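Search this blog
Type and press enter
Print this post | E-mail this post

Four knobs and a small tray

In August our big oven stopped heating from below. The repair man from Nutel came twice, and on the second visit he told us that the part costs 289 and must be ordered. We thought about it over one dinner of cold potatoes and decided to live for a time with a toaster oven only. Many people wrote to me that they want to know how it goes, so I will write it down, also for myself.

First I must say that I was against small ovens. Where I grew up, an oven was a thing built in the wall, and you baked for the whole week in it. A box that stands on a table looked to me like a toy. My husband bought one years ago in Warnport, when we had the apartment without a kitchen, and since then it lived in the cellar. I washed the tray and the rack, and I let the oven run empty with the window open until it did not smell of cellar anymore.

The first bread was burned on top and wet in the middle. I had used my old recipe from the big oven, 400 degrees, and I did not think that the dough would stand so near to the heat. Now I go lower, and I put a piece of foil over the bread when it gets color. The foil must not touch the heating bars. I make the loaf flat and long, so it has distance to the top. It is not a beautiful loaf, but my family eats it warm and there is never an end piece left over.

The second thing I learned was about dishes. Most of my baking dishes are too wide, or they have ears on the sides and the door does not close. I took all of them out of the cupboard and measured with a ruler, which I should have done before the first bread and not after the third. The enamel ones are my favorites now. They are light, they get hot fast, and what sticks to them goes away with water and a little baking soda. Only the edges are delicate, and when I knock one against the sink I am angry with myself the whole evening. 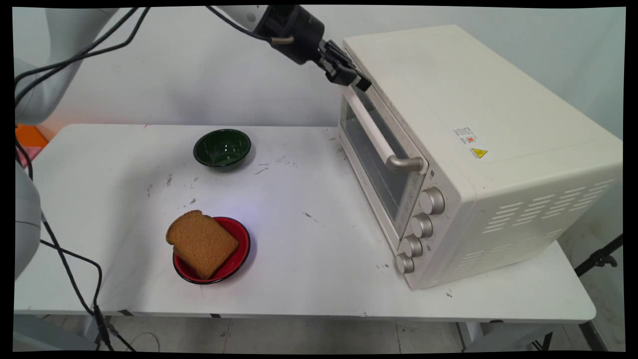

Heo wrote to me under the last post that the handle is the part where people hurt themselves, much more than the rack, and that she always opens the door slowly, with a dry towel, and waits a moment until the steam is gone before she looks inside. She also asked if I turn the dish halfway. I do now. With small cakes it makes a big difference, in my oven the back is much hotter than the front. With potatoes I forget it and they taste good anyway.

For the place I have some advice too. Please do not push the oven close to the wall. The slots on the side need air, and in the beginning I had a paper bag with onions standing right next to them, and I am still ashamed about it. Keep the table around it free, so you have where to put the hot dish down. I always prepare a wooden board first and then open the door. I have one time stood in the kitchen with a hot gratin in my hands and no free place, and I do not wish this to anyone.

What works well for us: vegetables cut small, fish in paper, apples with nuts, yesterday's bread made fresh again, and a lasagna for two. After more than 20 dinners I can also say what does not work. A whole chicken is too high. Cookies are possible, but you stand there the whole afternoon with one little tray after the other, and at the end you have eaten the first ones already. For pizza I still go to Tavedier, on the corner, and I feel no guilt.

Cleaning is easy if you do it the same evening. I unplug it, wait until it is cold, take out the crumb tray and wipe the glass with a soft cloth and some vinegar. The knobs I wipe also, dough gets between the ridges and becomes like stone.

The part for the big oven has arrived at the shop in the meantime, and they have called us. I have not called back yet. Next week I want to try my mother's plum cake in half size, and I must find out how one divides three eggs.

Print this post | E-mail this post

Recent posts
Plum jam without too much sugar
How I store onions (and how I did it before)
Fish in paper, two ways
The apartment without a kitchen
A soup for when you are tired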